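Clarnivley two-finger gripper: long-term review
Posted 5/23/26 in Workshop Gear

Rating: 3 out of 5

I've been burned by small grippers before, so I went into this one expecting to send it back. Our shared shop, Ahn, already had the arms and most of the table. What we lacked was a hand that could pick up a range of everyday stuff without a finger swap each time, and the Clarnivley was the cheapest one on our list that claimed to do that. The listing says it is "ready for any object in your home." I'd like to meet the person who tested that.

We mounted it in October and it has been on the arm ever since, apart from one week off when I took it apart to chase a noise.

What comes in the box: the gripper, a cable that's too short, a bag of screws and a leaflet. The leaflet covers mounting on three arms, none of them ours. We drilled our own adapter plate. I won't hold that against Clarnivley too much, as no one supports our arm, but the product page shows a drawing that looks a lot like our flange and it does not fit. Measure first.

The cable is the part that really annoyed me. It reaches from wrist to elbow and stops. We spliced in an extension and taped the whole run along the arm, and it has held, but at this price I shouldn't be buying connectors.

Soft things were my main worry. The force setting goes from 1 to 50 with no units given anywhere, and the support page says to "start low and adjust." So we started low. At the bottom of the range the fingers close and then sort of give up, and anything with a bit of weight slides out. You have to go up to 17 before it behaves like a gripper at all. After that it's pretty good with foam. Our standing test is a plain yellow kitchen sponge, held upright between the fingertips.
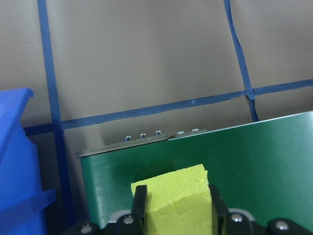 Rigid things are another matter. The fingers are flat plates, and flat plates like flat sides. Blocks and small boxes are fine. Mugs will rotate on you if you grab them even slightly off center. Plastic plates are the worst of the lot: the fingers have to come down straight over the rim, and if the height is off they either close on air or press the plate into the table. We got it working by adding a thin rubber pad to each fingertip for those sessions and peeling them off again afterward. The listing mentions nothing about pads. I think they should be in the box.

A word on our setup, since people always ask in the comments whether the tool or the table was to blame. The surface is brown kraft paper with a grid of blue tape, and we use the cells as rough targets for where things go. A small conveyor with a green belt runs down from a blue bin at the far end. It's nothing fancy, and the paper gets replaced when it tears. The tape lines drift a bit each time we redo them, so I don't trust any placement number from our shop tighter than a fingertip, and I'd be suspicious of anyone quoting one from a table like ours.

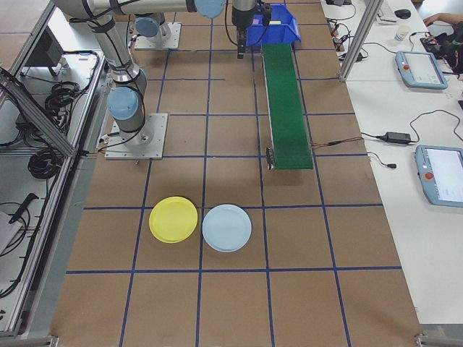 The grid table, with the yellow and light-blue plates near the middle and the gripper up by the bin.

Repeatability: the maker claims a lot and I can't confirm it. What I can say is that open and close still feel the same as they did when it was new, with one exception. After we passed 2000 cycles on the counter, it developed a click on closing. I opened it up and found a bolt inside that had backed out. A drop of thread locker fixed it. That's a five-cent part of the job that should have been done at the factory, and it makes me wonder about the bolts I haven't looked at.

Software: the Zorum plugin is what most people will use. It installs, it finds the gripper, and it forgets your force setting whenever you restart. This has been reported, going by the support forum, and the answer is always that it's on the list. We wrote a short script that sets it on startup. If you don't want to write scripts, think hard before buying.

Against the Skolis, which I used for 4 months at my last shop: the Skolis is quieter, has real units on its force setting and opens wider. It also costs nearly double and its fingers are a pain to replace. For heavy parts I'd take the Skolis. For sponges, blocks and light plastic, I can't make a case for the extra money.

Would I buy the Clarnivley again? Probably, on sale, and with a longer cable already in the cart. If the plugin ever gets fixed I'll come back and bump this up half a star.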